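Talking restores with Sandamali Barua

I caught up with Sandamali Barua over a video call that started late because my laptop had decided it needed to update itself (of course it did). She looks after Duan, the little file sync tool that a lot of you wrote to me about after my post on photo libraries. I've been using it at home since December, mostly to keep two desktops and an old server in the hall closet in agreement with each other, and I had a long list of questions. We got through maybe half of them.

I started with the one everybody asks. Is Duan a backup program?

"No," she said, and laughed. "I get that one so much. It's sync. If you delete a folder on one machine, Duan is going to be very helpful and delete it on the other one too. Please have a backup as well!"

She does admit that the line has gotten blurry. The newer versions hold on to deleted files in a folder called Trelel, which sits at the top of whatever you're syncing, and by default they stay there until the folder reaches its limit. Then the oldest ones go. You can set that limit in the preferences, and I had never touched it, so I asked what she uses herself.

"Ninety-nine gigabytes. I typed 100 once and the field only took two digits. That was a bug, I fixed it, and I never changed my own setting. It's still 99 on my machine." 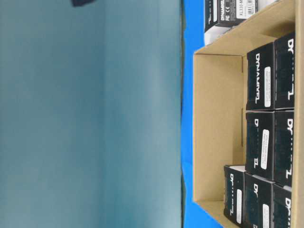

What I really wanted to know was why my first sync took so long. I had 498 GB of stuff on an external drive, and it ran through the night and most of the next day, even though the same files were already on the other computer. Sandamali asked me how I'd copied them over in the first place. With the file manager, I said, just dragging. She made a face.

"So all your modified times changed. Duan looks at size and modified time first. When those match, it moves on. When they don't, it has to read the whole file on both sides and compare checksums. It didn't send your files again, it was reading them. But reading half a terabyte off a USB drive is slow, there's no way around it."

If you're about to do the same thing, her advice is to copy with a tool that preserves times, or to let Duan do the first copy itself onto an empty folder. There is a third way, a checkbox called "Trust existing files," and she was a bit sheepish about it. It compares by name and size only. She put it in for Deming Wei, who helps with testing and has a very large collection of field recordings, and she's been thinking about hiding it ever since.

"People tick it because it sounds friendly," she said. "Then they have two files with the same size and different contents, and Duan says everything is fine. I should rename it to something scary."

We moved on to network shares, where I had my own sad story. My closet server is mounted over Samba, and any file with a colon in its name just refused to go across. Sandamali told me that the share is the one saying no, and Duan only passes the message along (badly, in the version I have, where all you see is "write failed"). The next release will name the file and the character it choked on. There's also going to be an option to swap those characters for something harmless on the remote side and swap them back on the way home. Raíssa Bastos wrote that part, and according to Sandamali it's the most heavily tested code in the whole project, with 77 test cases for file names alone.

"She found file names I didn't think were possible. One of them was a single space. Just a space! And somebody out there had it for real, they sent us the log." 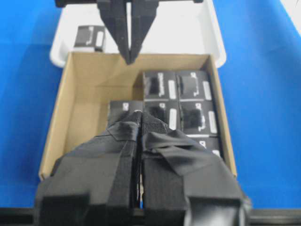
Dirnuvham Desktop Software Team

I asked whether links are handled any better now, and this turned into the longest part of our talk. Symbolic links are copied as links if the other side can store them. If it can't, you get to choose: skip them, or follow them and copy whatever they point to. The default is skip. It used to be follow, until someone had a link in their home folder that pointed back at their home folder.

"You can imagine," she said. I could.

Hard links are another matter. Duan treats every name as its own file, so two names for the same data turn into two full copies at the far end. That's a real problem if you try to sync a folder full of snapshots from a backup program, and she would like people to stop doing that. "Your nice compact snapshots get enormous. Run the backup program on both machines and leave that folder out." The exclude list takes plain folder names as well as patterns, one per line, and a line starting with a # is ignored.

I told her I'd been putting my excludes in quotes. She put her head in her hands. So if your excludes don't seem to work, check for quotes! Mine have been doing nothing for months.

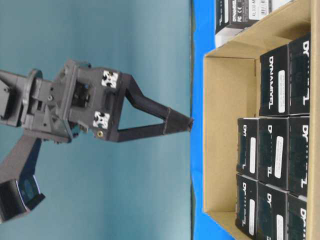 Toward the end I asked about Bornent, the command line companion that shows up in the same download. I'd assumed it was for servers only, but she uses it on her desktop every day, mainly for the dry run. It lists what would be copied and what would be removed, and touches nothing. The graphical version has a preview too, only it stops listing after the first screenful, and she says that's next on her own list once the file name work is out the door.

She also wants a proper pause button. Right now, quitting in the middle of a sync is safe (files are written under a temporary name and moved into place when complete) but a large file that was halfway across starts over from the beginning. Liv Torvik has a branch where it picks up where it stopped. It works on Linux. On other systems Sandamali would only say "it works some days," and she wouldn't give me a date no matter how I phrased the question.

After we hung up I took the quotes out of my exclude list and ran a dry run, which came back with a great many browser cache files waiting to be deleted from the closet server. I let it go ahead.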